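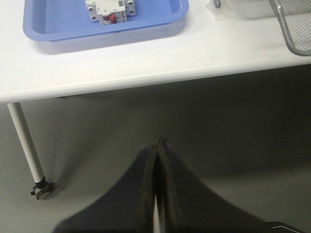

Fig. 1. Breaker in the blue tray, face up, red toggle visible. Bench 6.

Notebook, small parts bench. Friday, entry 13.

Purpose of the session: to settle how incoming electrical parts are laid out, checked and returned to storage, before the written procedure goes to the Jurneck site in February. The entry covers the breaker and the green and white block assembly. Cable lugs and ferrules are deferred.

Layout. One tray per bench, placed on the bare white top. The wire-mesh basket remains at the side and is reserved for parts that have been checked. Parts awaiting a check stay in the tray. This was agreed after the Wosine order, when checked and unchecked pieces were stored together and the full lot had to be gone through again.

Breaker. Modular type, rail mounted, red toggle. Placed on its back for the visual check so that the lever and the terminal screws can be reached without turning the body. Steps followed:
Wipe the body with a dry cloth.
Look into each terminal opening for swarf or a stripped screw head.
Move the toggle through its full travel and return it.
Check continuity in both positions and enter the readings on the part card.
Inspect the rail clip last, with the breaker turned over.
No defects recorded. The printed rating was copied to the card by hand under the bench lamp. Colleagues are asked to copy the rating from the part itself and not from the carton label, as two cartons in the Heiskanen delivery carried the wrong label.

Blocks. Drawn from bin 901. The procedure calls for the assembly to be checked as received, then separated, then checked again at the mating faces. Small white pieces are to be kept in the same tray as the assembly they were issued with. They are easily lost on a white top, and the blue tray is preferred for this work over the clear ones.

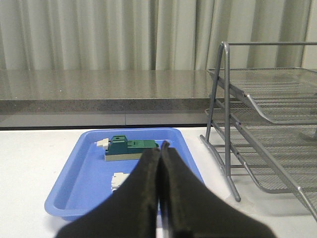

Fig. 2. Green and white block assembly toward the far rim of the tray, small white piece nearer the front.

Fit at the mating faces was acceptable by hand. The white connector should be checked for side play before separation; afterward the reading has little value. A feeler gauge is adequate. The bin card gives a stock of 2,000 and has not been revised after the last withdrawal. The count is to be repeated before any further issue.

Bench surface. Tape and film offcuts must be cleared at the end of each session. Adhesive left on the top collects dust, which then transfers to the contacts. Isopropyl alcohol on a lint-free cloth is approved for the top. It is not to be used on the printed faces of parts.

Open items:
Part card needs a separate line for toggle travel.
Satell to confirm whether the replacement trays are the same depth.
Torque value for the terminal screws still missing from the draft.
Second check of bin 901, both shelves.

Draft procedure is in the bench folder, marked revision 6. Comments in pencil, please.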